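How to move your Trultell chats to a new phone

Quick one, doing this between jobs. Works for Trultell on Android and iPhone, same menus more or less.

Before you start: charge both phones, get on wifi, update the app on the old one. Don't delete anything yet!

Old phone first. Settings, Chats, Backup. Pick "Full backup" if you want photos and voice notes, text only if you dont. Set a password and write it down. No password, no chats, support can't reset it.

Tap Back up now. Leave the screen on. Mine was 2,312 messages plus pictures and took 34 minutes on slow wifi. 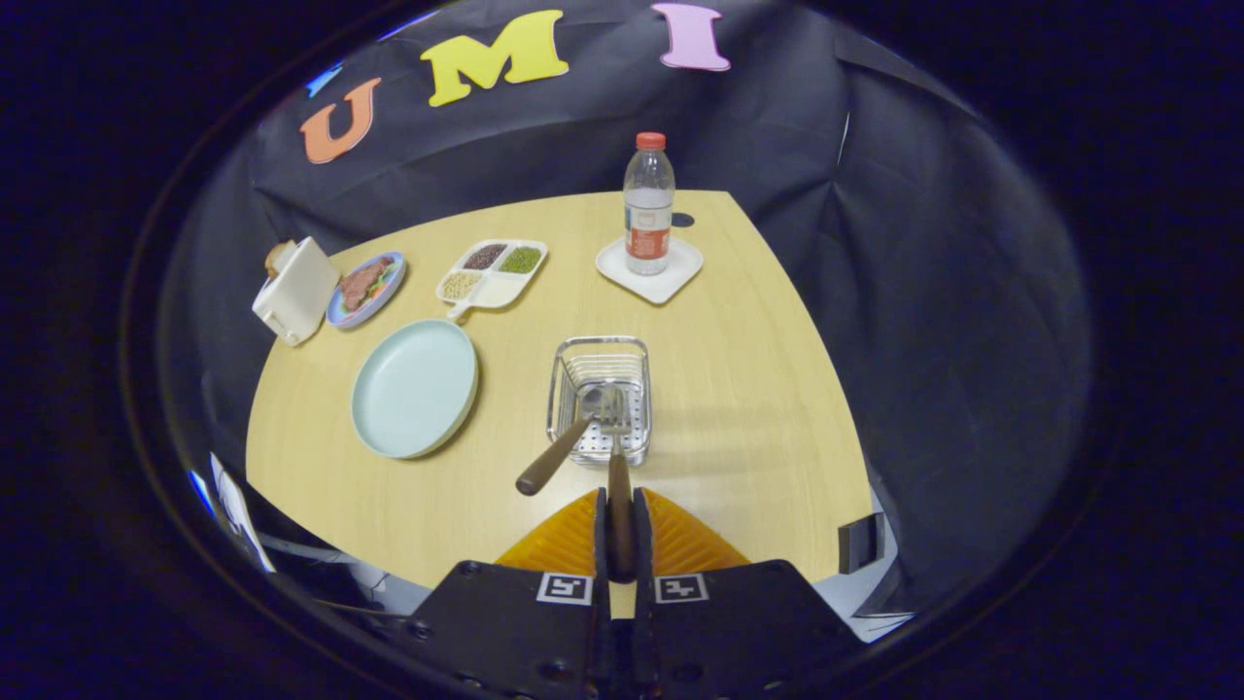 Soledad Meléndez says hers stuck at the very end both times until she switched battery saver off, then it went straight through. Worth checking before you begin.

New phone. Install Trultell, put in the same number, wait for the code. When it asks "Restore chats?" say yes. Skip it and you'll have to uninstall and go round again.

Type the backup password. Texts come in first, pictures trickle in after, so dont panic at grey boxes.

Group chats missing? Close the app, open it again. Still missing, ask an admin to re-add you.

Muted chats come back un-muted, so go through teh list.

Keep the old phone for two days, then log out: Settings, Devices, Remove.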